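I've been using the Katholm wallet app for my little bit of Bitcoin since June, and I've grown awfully fond of it. Setup took me 30 minutes (I'm slow, and I wrote my recovery words out twice!). 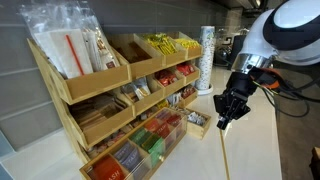 Sending coins is easy, and the fee shows up before you agree to anything, which my old Drukesside wallet never managed.
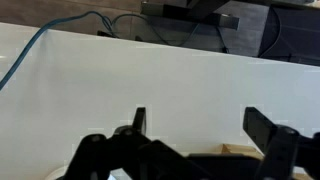 My one grumble is the price alerts - I had 117 of them before I found the off switch, bless it.
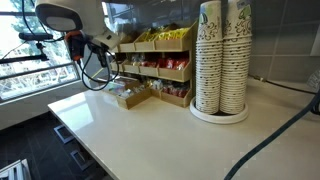 Support wrote back the same evening, very kindly. Four stars from me.

Rima Kanaan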